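Higiene de los comederos, bebederos y mantas de su perro o gato
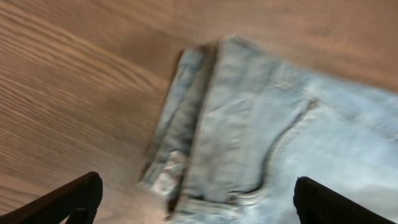
Servicio de Bienestar Animal y Atención a las Familias – Clínica Veterinaria Vesoleo

Los recipientes de comida y agua figuran entre los objetos de la casa que más suciedad acumulan. La película resbaladiza que se forma en el fondo del bebedero es una colonia de bacterias adherida a la superficie, y no desaparece con un simple aclarado. Este servicio recomienda a las familias las pautas siguientes.

Comederos y bebederos

Lave el comedero después de cada ración de alimento húmedo y, si el animal come pienso seco, una vez al día. El bebedero debe vaciarse y frotarse a diario, aunque quede agua limpia en apariencia. Utilice agua caliente, jabón de vajilla y un estropajo reservado para este uso. Aclare hasta que no quede espuma y seque con papel o con un paño limpio.

El acero inoxidable y la cerámica esmaltada sin grietas son los materiales más fáciles de mantener. Los recipientes de plástico rayados deben sustituirse. En gatos con granos en la barbilla, el cambio de recipiente suele ser la primera medida que se aconseja en consulta.

La comida húmeda que el animal no haya terminado no debe permanecer en el plato durante horas. La lata abierta se guarda tapada en el frigorífico y se consume en el plazo que indique el fabricante.

Fuentes de agua

Las fuentes con bomba han de desmontarse por completo cada semana. Preste atención al eje de la bomba, donde se enredan los pelos. Para retirar la cal, deje las piezas en remojo en una mezcla a partes iguales de agua y vinagre blanco y aclare después con abundante agua.

Mantas, fundas y camas

Sacuda las mantas al aire libre antes de meterlas en la lavadora; el pelo seco se desprende mejor que el mojado. Lave a 60 grados si la etiqueta lo permite, con detergente sin perfume y sin suavizante – algunos animales rechazan la cama recién lavada por el olor. Un segundo aclarado resulta conveniente en animales con la piel sensible. La funda no se coloca de nuevo hasta que el relleno esté seco por dentro.

Productos que deben evitarse

No emplee limpiadores con fenoles ni aceites esenciales, en particular el de árbol del té, en casas donde viven gatos. La lejía no debe mezclarse nunca con vinagre, amoniaco ni otros productos. Mantenga al animal fuera de la habitación hasta que el suelo esté seco.

Si observa vómitos, babeo o temblores tras el contacto con un producto de limpieza, llame a la clínica de inmediato y tenga el envase a mano.

Texto revisado por Siham Cherkaoui, responsable del servicio. Última revisión: octubre.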